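Vukumik Equipment > Hand-Held Tools > Grippers > Planning and Budgeting

Search the shop Enter part or tool name

8 min read

Vukumik Hand-Held Gripper: what to buy, what to budget, what to book ahead

We love this tool, and we've tried to write the page we wanted when we were ordering our first set. It covers the gripper itself, the bits that wear, and the planning that goes on around it (tables, objects, people, hours). If you only need the price, it's $912 per gripper, and the spare pad set is $58. Everything else here is to help you work out how many of each.

What you get

The gripper is a two-finger tool you hold in one hand and squeeze, and it records what you do so a robot arm with the same fingers can learn from it. Each one ships with the fingers fitted, one set of pads already on, one spare set in a bag, a hex key, and the camera bracket. The camera is sold separately, as plenty of labs have one they like already. If you want ours, tick the box at checkout and we'll mount and focus it before it leaves the building.

The fingers move on linkages with bushings at the pivots. We get asked a lot whether these need oil. They don't! Wipe them with a dry cloth when they look dusty and leave it at that. Oil collects lint from the table, and then you're cleaning links on a Friday afternoon when you could be gone.

Pads are the thing to budget for

If you take one number from this page, make it the pads. People plan carefully for grippers and cameras and storage drives and then run out of pads in the third week, and the whole room stops. Léonie Rolland runs our returns bench and she can tell from the pads alone which team has been picking up shoes. Footwear is hard on them. So are brushes, anything with hook-and-loop tape, and rough ceramics. Paper cups and soft toys barely touch them.

Our planning rule is one pad set per gripper for every 100 hours of mixed household objects. Halve the hours for boots and tools. That's our own bench figure and yours may come out different, so keep a note of when you change them. A strip of masking tape on the case with the date works fine.

You can keep using a pad that's fraying at the edges. A lot of teams do, and some like having that variety in their recordings. We'd change it when the torn part starts folding into the grip, or when the object begins turning in the fingers as you lift. Swapping a set takes a few minutes with the hex key. Do both fingers together, even if one side still looks good, or you'll end up with a lopsided grip and two different wear dates to keep track of.

Picking a starter quantity

For one person trying the method out: one gripper, two extra pad sets. That comes to $1,028 before tax and shipping, and it's plenty for finding out whether the tool suits your tasks.

For a small room with two people recording side by side, go for three grippers. The third sits in its case until something needs attention on one of the others, and you'll be very glad of it. Add six pad sets and you're at $3,084.

Above five grippers, please write to us before ordering. Elaheh Ghasemi handles the bigger orders and she's good at talking people down from buying too much. The team at Ranjbar came in asking for twelve and went home with seven, and they haven't needed the rest.

Table and objects

You don't need special furniture. A plain, matte, light-colored surface is the easiest to work on, and it makes your recordings simpler to check later. Glossy tops throw reflections under overhead lights. If yours is shiny, a roll of matte white covering costs very little and can be changed when it gets scuffed.

Put real money into the objects. Mixed sizes, mixed weights, a few awkward shapes with no obvious place to grab. Boots are wonderful for this (stiff in the sole, softer up top, and they roll over if you catch them wrong), and one secondhand pair will keep you busy for ages. The Sevivton group bought 152 items from thrift stores for their first round of recording and they're still using most of them. Set aside a shelf with labels. You'll want to find the same object again in a month.

Opening range: check this before you order

The standard fingers handle most things you'd pick up from a kitchen counter or a closet floor. For large objects, plan on gripping an edge or a rim and write your task list with that in mind. Mojtaba Esfahani on our design side is working on a wider finger called Gutonside, and we're really excited about it, but there's no ship date yet, so please don't hold your project for it. It will fit the current handle.

Lead time and service

Grippers in stock go out in three working days. Pads go out the next day. Orders with our camera fitted take two weeks. Prices on this page were last checked October 25, 2025.

Service is a flat charge of $152 and covers new bushings, a check of both links, fresh pads, and return shipping. Roxana Grecu suggests booking one gripper at a time so the room keeps running, and putting the dates in the calendar when you place the order. Send the tool with its pads still on, however ragged they are.

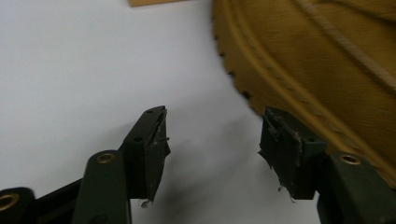

We like to see how the pads have worn, and Léonie writes a short note back with each repair, saying which edge is taking the most load and whether a change in how you approach the object might help. If you'd rather fit bushings yourself, ask for the bench kit when you order. It comes with a press tool and a printed sheet, and Petronella Ndlovu will answer questions by email on weekdays.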